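Sisport Community Board > Home and Garage > Furniture and Surfaces

Topic: Matte top on a low cabinet, snack station in the hallway

kaler_hill_dad
I want to set up a low cabinet as a grab-and-go spot for after practice. Drinks, bars, nothing fancy. Cabinet is a Strickland from the used place on Gastier Road, paid 125 for it. The top is a flat gray-brown and it's bare. Do I need to put something over it? My wife says tray. I say leave it alone.

mopbucket5
Tray. Cans sweat. You will have rings by Thursday.

D. Van Dusen
I would leave it. I've had a matte top in my mudroom for years with kids putting cans on it all day. Wipe it in the evening and you're fine. A tray just collects crumbs and then you have two things to clean.
-- Desmond Van Dusen

mopbucket5
Depends on the finish. Some of those matte tops are sealed and some are barely sealed. Put a drop of water on the back corner and leave it ten minutes. If it goes dark, get a tray.

kaler_hill_dad
Did the drop test, no dark spot. So I guess sealed?

rinkmom_dee
Sealed enough. My bigger question is what you keep on it. We tried a basket and the bars at the bottom got crushed and went stale. Now I only put out what gets eaten that day and the rest stays in the pantry.

D. Van Dusen
Same here. Can at the back, bars toward the front where short people can get them. A can near the front edge gets knocked off with a backpack. Ask me how my baseboard looks.

mopbucket5
I still don't like food lying flat on furniture, wrapped or not. At least use a shallow dish.

rinkmom_dee
It's a candy bar in a wrapper, it'll live. Mine looks like this most days:

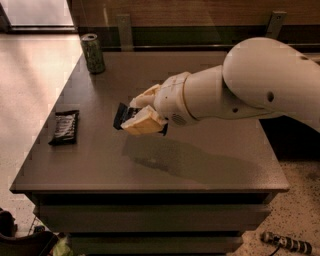
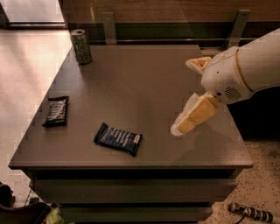
The drinks are the part I'd keep an eye on. I used to put out a whole row and the kids would open one, take two sips and start another. One can per kid now and they have to ask for more.

kaler_hill_dad
OK, going without the tray for now. Can at the back makes sense. What are you all using to wipe it down?

D. Van Dusen
Damp cloth, then a dry one. No spray polish on a matte top, it leaves shiny patches and you can't get them off.

mopbucket5
Agree on the polish. Still think you'll buy a tray by December.

kaler_hill_dad
Probably. She already has one picked out.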